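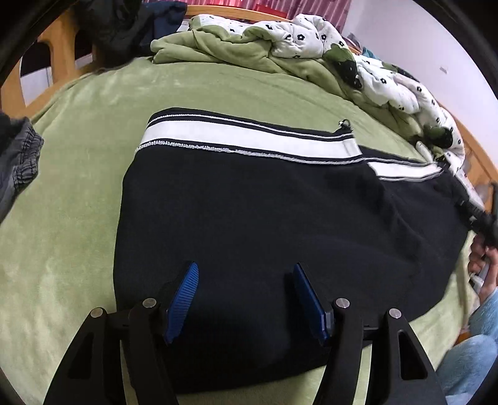 1. Laundry and folding, Ogbonna House
The working group reviewed the folding standard for dark leisurewear. Folding is still being done on beds in most rooms. The meeting noted that plush blankets, such as the light green one used under the black garment with the white waistband stripe, shed pile onto dark fabric and give no firm edge to fold against. It was also noted that waistbands are to be laid flat before the first fold and drawstring ends tucked inside. Agreed: beds may be used for sorting only. Folding moves to the table on the second landing from Thursday.

2. Matters arising
Lint rollers: 100 received from Poltska, 33 issued to rooms. Remainder held in the linen cupboard. Item closed.
Mesh bags: sample from Prornent tested at 40 degrees. Zip failed on the fourth wash. Sample to be returned and a second size requested.

3. Storage
Jackets are not to be hung over bed frames. Two frames in the east rooms show wear to the finish at the top rail. Hooks to be fitted behind the doors, fixing height 1.7 m. The wall in room 6 is plasterboard and needs a different fixing; the contractor is to confirm the type before drilling.

4. Bedding
Duvet covers are to be washed separately from fleece. Present stock of covers is adequate until December. Fleece blankets are to be tumbled on low heat only, following the matting reported at the last meeting. One resident asked whether personal duvets may be kept. Agreed, provided they fit the 8 kg drum.

5. Costs
Detergent supplied by Wono stands at 500 washes per drum. Annual use is 4,000 washes, giving eight drums. The order is to be split into two deliveries as the store will not take eight at once. The quotation for the replacement dryer belt has not arrived and is carried forward.

6. Any other business
The label printer is out of tape. Unlabelled items are to stay in the grey crate until tape is bought.

Meeting closed 4.10 pm. Next meeting in the dining room, same time.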